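4. Demonstration at the Holwood Open Day

4.1 Setting and purpose

The system described in Section 3 was shown to the public for the first time at the Holwood open day in November. The Holwood building houses several groups, and visitors walk between rooms in no fixed order. We used the day to examine a question the laboratory trials could not answer: how the food transfer task holds up when it is run on demand, with people talking, asking questions and requesting repeats.

The task was the transfer of steamed buns from an electric steamer to a serving plate. It had been chosen from the Plorkier task set before the open day was planned, and we kept it for two reasons. Buns deform under light pressure, so errors in grip force show up at once. The task is also easy to follow for visitors with no technical background, who do not need to be told what a correct result looks like.

4.2 Setup

The demonstration used the two-arm Cimgate platform with the same controller and the same policy weights as in the laboratory trials. No retraining was done on site. The steamer stood at the center of a white rectangular table, with the serving plate to the robot's right and the glass lid flat on the table to its left. The laptop was kept on a side table within reach of the operator, whose role was limited to starting and stopping each run.

Each run began with the lid on the steamer. The left arm lifted the lid and put it down; the right arm then took the buns one at a time and placed them on the plate. The left arm had no further part in the transfer and stayed near the lid with its fingers open. Figure 4 shows the transfer of one bun, with three others in the steamer basket.
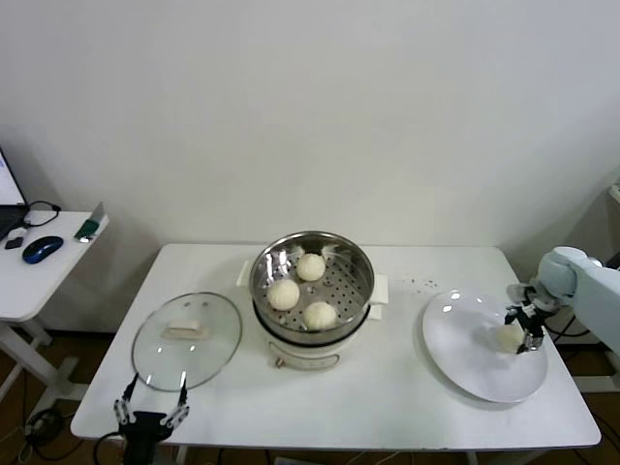 Figure 4. Bun transfer with the right arm. The left gripper is open near the lid.

The order in which buns are taken is not fixed in the controller. The policy selects a target from the current view, and in the laboratory it showed a mild preference for buns near the rim, where the approach path is shorter. The same preference was seen at Holwood. It has one side effect worth noting: the last bun is often the one at the back, which calls for the longest reach over the basket wall.

Release height was the parameter we adjusted most during preparation. If the fingers open too high, the bun rolls. If they open too low, the fingertips touch the plate and the force limit stops the arm. The value used at the open day was 11 mm, measured from the plate to the lowest fingertip. A glossy plate makes this harder than it sounds -- the depth estimate becomes noisy where the surface reflects the ceiling lights, and we take a median over several readings before the final descent.

4.3 Results

Over the day the system attempted 410 bun transfers. We counted a transfer as successful if the bun came to rest on the plate without a tear in its skin and without operator action. Nearly 100 attempts failed under this rule. Most failures were grasp failures inside the basket, in which one finger met the inner wall before closing. Failures at the plate were less common and were mostly stops caused by the force limit.

The failure rate was higher than in the laboratory trials. Part of the gap can be put down to the buns. Those used in the laboratory came from a single batch and were replaced often, while those used at Holwood were handled many times, and repeated handling softened the skin. We did not record the number of times each bun had been handled, and so cannot separate this effect from changes in lighting.

4.4 Visitor requests

Visitors most often asked for a run to be repeated, or for the plate to be moved. Moving the plate within the reach of the right arm caused no difficulty. Moving it to the left side of the steamer did, as the policy has no training data for placing with the left arm. In these cases the right arm moved toward the new position and stopped at its joint limit. The Barrientos baseline, which we ran on the same platform for one hour in the afternoon, did not locate the plate at all after such a move.

Several visitors also asked about speed. The controller waits 2000 ms after each release before the next approach begins. The delay was added for safety during early testing and could be shortened, but we left it in place for the open day -- it gave the operator time to stop the arm when someone leaned over the table.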